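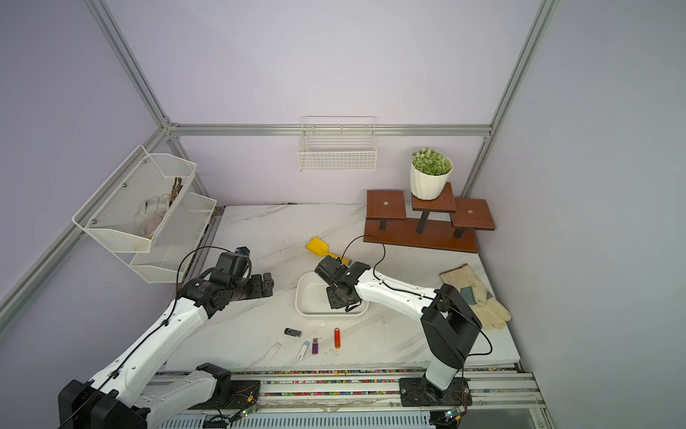 Sastia Shallow Desk Tray, White – Review

Rating: 3 out of 5

I bought this tray for the small stuff that collects on my work table. Mostly that means USB drives. I do bookkeeping for a few small shops, and each one hands me files on a drive, so at the end of the quarter I have a pile of them in different colors and no good place to put them.

The Sastia is a plain white rectangle with low sides. There are no dividers, no lid and no handle. It came in a flat box with one sheet of paper inside that listed the care instructions in several languages. No assembly.

What it does well

The low sides are the main reason to buy it. I can pick up a purple or orange drive without tipping anything out, and I can see every item from my chair. My old Bouvier box was deep enough that the small drives ended up under everything else, and I had to empty it to find one.

It wipes clean with a damp cloth. Ink from a leaking pen came off with dish soap after I left it on for a few minutes. After almost 9 months of daily use the bottom has some fine scratches, which show only under the desk lamp.

It also stays flat. I had read a complaint in the store reviews about a warped base, but mine does not rock.

What it does not do well

White on a white marbled tabletop is hard to see. I have set a coffee mug down on the rim twice. If your table is pale, look for another color. Sastia had only white and gray when I ordered in April.

There is nothing on the underside to stop it from sliding. On a smooth surface it moves whenever you reach in with any force. I put four stick-on rubber dots under the corners and that fixed it, but they should come in the box.

It is also too small for anything beyond drives, clips and keys. A pair of leather work gloves will not fit, and neither will a toy shovel, which is the kind of thing that lands on my table when my grandson visits. Those stay beside it.

Compared with others

Genalyn Aquino, who shares the office with me, uses the Panthorpe divided tray. Hers keeps white drives apart from colored ones, and she likes that. I found the slots too narrow for swivel drives with the cover turned out. The Panthorpe also costs more and has corners that collect dust.

Would I buy it again

Yes, at the sale price. At full price I would look at the gray one first and compare it with whatever else is on the shelf. I ordered mine from Badovgate, and it arrived in three days with no damage.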